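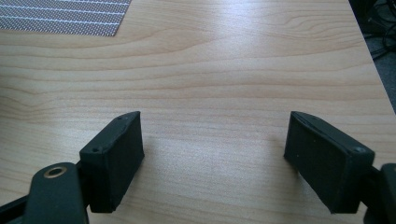 Page last changed: May, revision 4

Trodlow Work Table, light wood top

The Trodlow is a fixed-height work table for offices, teaching rooms and light assembly. It is supplied by Jinden as a complete table or as a loose top for customers who already have a frame. The top has a pale wood finish in beech or maple tones, with a soft sheen under diffuse room light. The grain runs along the length of the top in light tan and honey lines. It stays fairly straight over most of the surface and becomes wavy in places, with darker curved streaks. Grain pattern differs from one top to the next and cannot be specified on an order.

Item numbers

928 – complete table, top and frame
928-T – top only, undrilled
928-F – frame only, with fixings
928-G – set of replacement glides

The suffix must be given on the order form. Orders marked 928 with no suffix are shipped as complete tables.

Top

The top is supplied in one piece and has no cable cutout. Cutouts are made to order from a customer drawing and are placed at least 195 mm from any edge. Orders with more than one cutout are checked against the position of the frame rails before cutting, and the drawing is returned for approval if there is a conflict. A top with a cutout cannot be returned.

Tops ordered for use side by side should go on the same order line. They are then picked from one delivery and the color will be close. A top added later may be lighter or darker than the ones already in the room, and the difference tends to even out slowly with exposure to daylight.

Frame

The frame is welded steel, powder coated in gray. Two rails run under the length of the top and are joined by a cross rail at each end. The legs bolt to the rail ends with four bolts each. Glides are adjustable through 20 mm to take up an uneven floor. Locking casters are not offered for this frame. The Trirkik mobile frame takes the same top and should be ordered where the table has to be moved often.

Assembly

Two people are needed to turn the table over. Lay the top face down on a clean blanket or on the foam sheet from the carton. Place the rails against the marked positions and start all screws by hand before tightening any of them. Use only the screws in the bag. Longer screws will come through the face. Bolt the legs on finger tight, turn the table over, set the glides, then tighten the leg bolts fully.

The undrilled top needs pilot holes. A paper template is packed with item 928-T, and the hole depth is printed on it. Set a depth stop on the drill.

Use

The top is intended for paperwork, equipment setup, small parts and hand tools. Small dark parts are easy to find against the pale finish, and matte black items in particular stand out well. Overhead lighting produces a broad bright area on the surface. Where the table is used with a camera or for close inspection, a lamp placed low and to one side will give less reflection than a ceiling fitting directly above.

Maximum evenly distributed load is 500 N with the standard frame. The figure does not apply to loads set down on one corner or to vises and presses clamped at the edge. Clamps may be used if a pad is placed between the jaw and the top on both faces.

Do not cut directly on the surface. Hot tools should stand in a holder. Metal parts with sharp lower edges should be lifted when moved – dragging leaves fine scratches that show across the grain when the light is low.

Cleaning

Wipe with a damp cloth and a little dish soap, following the grain, and dry afterward. Adhesive residue can be softened with a citrus-based remover tested first on the underside. Abrasive pads and scouring powder dull the sheen and the change is permanent. Standing water at the edges should be removed promptly.

Delivery and spares

Complete tables are packed in two cartons, one for the top and one for the frame. Check the corners of the top before signing. Transport damage must be reported with the carton number, found on the short side next to the address label.

Glides, leg bolts and screw bags are kept as spares. Customers with tables bought through Rathnayake before the range was transferred to Jinden can order the same glides. The leg bolts on those tables have a different thread and are listed separately under the old item number.

Related items: Trirkik mobile frame, Trodlow side shelf, Trodlow cable tray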